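The bus to Nurnstead left at six, and Ghassan Haddad was already talking basketball before the doors shut. He had the aisle seat and a bag of pumpkin seeds, and he could not sit still!

"Fourteen straight wins at home," he said. "Fourteen! And who gets to break it? Us!"

Elias Khoury, who would be guarding the best shooter in the league in 2 hours, laughed and put his forehead against the window. He loved this part. The whole Prenelholm team was on board, singing something terrible in the back rows, and Coach Masri was singing too, louder than any of them.

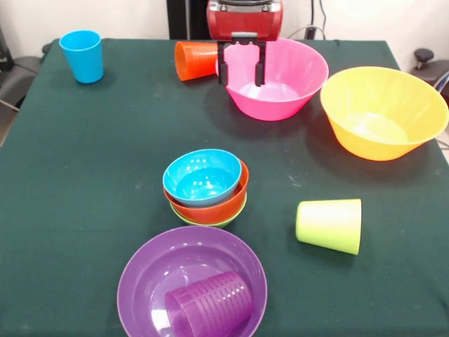 ## First Half

Oh, that gym! It held 700 people and every one of them was stamping. The floor shook, the scoreboard buzzed, and when Elias stole the very first pass of the game he felt the noise drop for one wonderful second before it came roaring back.

He missed the layup. Of course he did! But Ghassan was right there behind him, long arms up, and he tipped it in and ran back down the court grinning like a kid with a new bike.

They traded baskets all the way to halftime. Nurnstead's shooter, a quiet guy everyone called Dudulora, hit from the corner, then from the other corner, then from so far out that even Coach Masri clapped.

"Stop clapping, Coach," said Elias.

"Did you see it, though?"
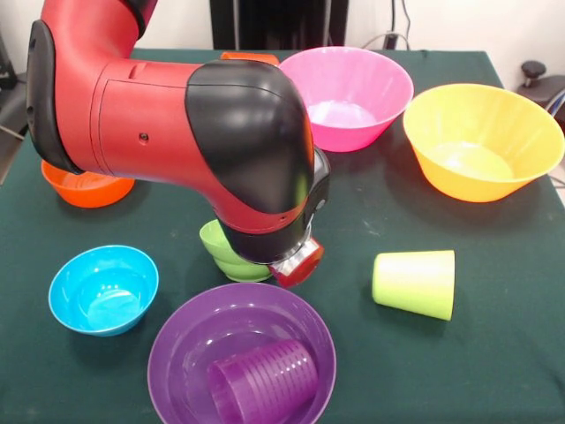
In the locker room they drank water and shouted over each other. Ghassan wanted to press. Elias wanted to slow it down and make Dudulora work on defense for once. Coach drew both plans on the board, looked from one to the other, and rubbed out the press.

"Slow," he said. "Make him chase you, Elias. Run him through every screen we've got."

So that's what they did, and what a third quarter it was! Elias ran until his socks slid down. Dudulora stayed with him, step for step, and at one whistle the two of them stood bent over side by side, hands on knees.

"You ever get tired?" Dudulora asked.

"I'm tired now!"
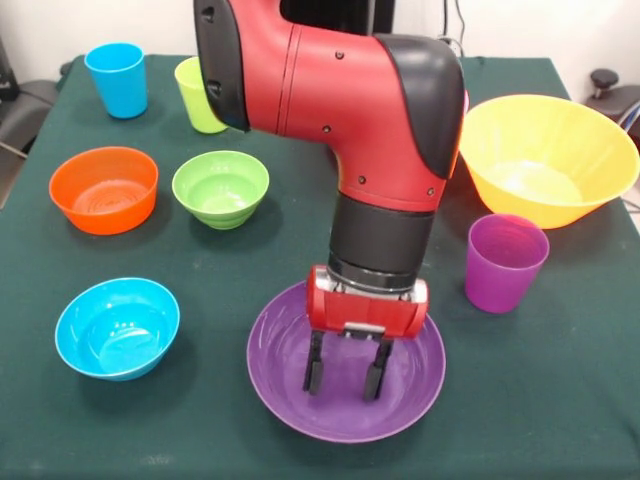
## Last Possession

Down by one, with almost 40 seconds to play. Elias brought the ball up and let the clock run, and the stamping got so loud he could feel it in his teeth. Ghassan set the screen. Dudulora fought over it. Elias went left, saw two white jerseys coming, and threw the ball back over his shoulder without looking, because he knew, he just knew, where Ghassan would be.

It hit the glass, then the rim, then the rim again.

Then it dropped, and Ghassan was yelling before it was through the net, and Elias was already running back to find Dudulora, with three seconds still on the clock.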